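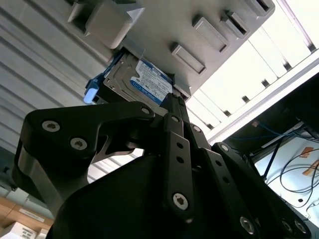 Figure 4. Hard drive at the enclosure slot, blue tray on its left side.

Section 4: Loading comments into the Tallano waterfront survey archive

Before you start, read the vendor's claims with some care. Koteck says the import takes one pass. Ours took three for the Baltwood pier comments.

1. Export the workshop comments as plain text, one file per meeting.
2. Open Import and choose Public Input. Leave Auto-Theme off.
3. Load no more than 400 comments at a time. The box accepts more, but we don't trust the result.
4. Compare the total on screen with your sign-in sheets and comment cards. Baltwood should show 1,763.
5. Tag each comment by site: pier, boat ramp, lawn or path.

Note: Auto-Theme filed 515 comments under "general support." Many asked for the parking lot to stay closed.

Caution: Do not quote the Support Score in a park plan or grant request. It measures word choice, and a polite objection can score high.

6. Save, then print the site list for the next open house.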